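How do you keep a vision board from turning into wallpaper?

Milagros Quiroga
I made one back in March after a goal-setting workshop in Wikcombe and I loved it for maybe two weeks. Now I walk right past it. I've got 34 clippings on there (too many, I know!) and I want to open a pottery studio, so it's not like I don't have a goal. Do you redo yours? Move it?

Firouzeh Heydari
Oh, I've been there! What helped me was taking almost everything down and keeping nine pictures, then writing one next step under each. Mine hangs by the coffee maker and I read it out loud at 7 a.m., which my kids think is hilarious. I also swap one picture a month, usually something really plain.

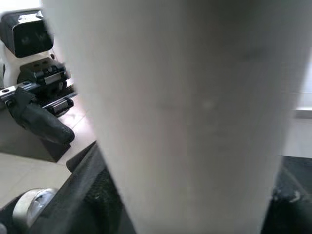

Pale, smooth, narrower at the bottom

I paid $325 for a coach before I tried any of this, and she was lovely, but the sticky notes did more for me. If the studio is the big one, put the rent figure up there too. Mine says 580 and I look at it every single day.

Randi Kristiansen
just move it to a different wall, worked for me

Ilaria Tedesco
I'd skip the board and keep a notebook. I draw one page every Sunday night, badly, and flip back when I'm stuck.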